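Display and Exhibit Basics
Handout 3: The Fabric Backdrop and Lettered Sign
Instructor: Nhyira Abugri
Revised 9/18/18

Read this before you come to the workroom. Last week covered table layout and sight lines. This week is the backdrop behind the table and the letters that go on it. You will need the backdrop you were issued, your own pins, and the letter set you cut for Handout 2.

Choosing the cloth

Black is the default in this course. It hides seams, it doesn't compete with the objects, and almost any letter color reads against it. Navy and dark green are allowed if you clear them with me first. White is harder than it looks, as every pin and shadow shows.

Matte fabric only. Satin and anything with a sheen will throw light back at the viewer. Hang the cloth the night before if you can, so the fold lines from storage have time to drop. Soft folds are fine and most viewers won't notice them. A hard crease running through a letter is a different matter — steam it out or move the letter.

Let the cloth fall behind the back edge of the table with no gap. If the table has a cable hole, decide early whether you need it. Covering it is easy before the objects are set out and annoying afterward.

Letters

Cut letters should be one solid color with a contrasting edge. The edge does more work than the fill. White edging is the safest choice on black. A darker shade of the same color also holds up, provided the fill is bright.

Mixed colors are acceptable for family and school displays. For the Windinberg assignment, keep to two.
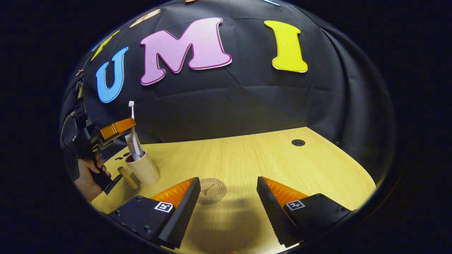
Pin the middle letter of the line first and work outward. Beginners start at the left and run out of room by the end of the word. Set a pin at the top of each letter, step back to the viewer's line, and only then add the lower pins. A curved line of letters needs a guide: chalk a light arc on the cloth, or pin a string between two points and let it sag, then turn the curve over on paper.

Short words can take larger letters. If you have two lines, make one clearly bigger than the other. Equal lines make the reader stop and choose.

Objects on the table

Small flat items such as coasters, postcards and badges disappear when they lie flat on a tabletop. Put them near the front, or prop them. Printed items with fine lettering around the rim should face the viewer squarely. Wood tabletops in a light finish can stay bare. Dark ones usually want a runner.

Check shadows with the room lights on and again with the display lamp. Baltasar Ulloa will have the lamps out on the side bench. Return them to the same bench.

For next time

Bring a sketch of your backdrop with letter heights marked. Read the Cundale chapter on spacing, pages 44 on, and skip the section on painted signs. Sketches without measurements will be handed back.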